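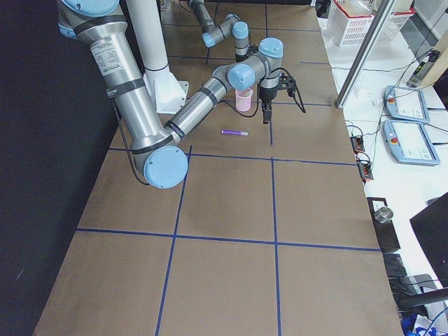

*The pink cup and the marker, both arms in view.*

Ilham wrote the number on her wrist because the notebook was under somebody's laptop. 32. Thirty-two demos left, then they could train, then they could sleep. In that order, Rin said. Rin was strict about order.

"Marker into the cup," Ilham said. "Again."

"Again," said Rin.

April, past one in the morning. The building fans had gone into night mode and the room was getting that warm tape smell. The near arm they called Peva. The far one was Pradik, after the street Prasanna grew up on. He'd been homesick when he named it and then flew home for good and the name stayed.

The idea was simple. Ecaterina's idea, so it sounded simple and took a year. Don't show the robot only the good tries. Show it the bad ones too, and the part after – where the hand comes back, looks again, goes around the other side. She called them recoveries. The paper draft called them something longer. Out of 330 demos in the new set, 48 were recoveries, each one done by hand, each one a mistake you had to make on purpose and make it look real.

That was the hard bit. Ilham was bad at mistakes on purpose. Her first ones looked like acting.

"You're flinching," Rin said. "You know its going to miss so you flinch."

"I'm not flinching."

"Peva's flinching. Where'd she get it from."

They ran another. Gripper down, marker pinched too close to the end, marker swinging. Ilham let it swing. Brought it over the cup, tapped the rim, lost it. Stopped. Breathed. Backed off, up, around, came in again from the window side. Marker in cup.

Rin didn't say anything, just saved it. From Rin that was a speech.

Two o'clock. Vending machine coffee. Abdelghani came by in socks, he'd been asleep in the server room, and asked if the baseline was still beating them.

"On clean starts, yes," Ilham said. "By a little."

"And on messy starts?"

"We don't have messy starts yet. We have you in socks."

He stayed and moved the cup for them between runs. A corner. Another corner. One time right up against the blue tape, with the marker lying the wrong way. He was good at it, better than the random script, which loved the middle of the table and would not be talked out of it. Ilham thought that should go in the paper. Placement by tired man. Reviewer two would want an ablation.

Three, or after. The number on her wrist had been crossed out so many times it was just ink. Rin started the training run and they sat on the floor with their backs to the wall and did not watch the curve. They watched the curve.

Ecaterina Tudose called in at six from the Miettinen workshop, hair wet, no hello.

"Well?"

"Four trials," Rin said. "Only four. Don't get excited."

"I never do. Well?"

Ilham turned the laptop so the camera faced the table. Abdelghani put the marker down crooked. Peva came in, closed, missed it clean. The fingers shut on nothing and teh arm went up empty, and the old policy would of carried that nothing all the way to the cup and let it go, very carefully, like a waiter.

Peva stopped.

Over a second. Long enough for Ilham to hear Rin not breathing. Then the arm backed off and up, and around, and came in again from the window side.

"Huh," said Ecaterina. Then, closer to the mic – "Who taught it that little pause?"

Rin pointed at Ilham, but the camera was facing the wrong way, so she had to say it herself.

"Me. I think that's me breathing."

"Keep it," Ecaterina said. "Run the other three."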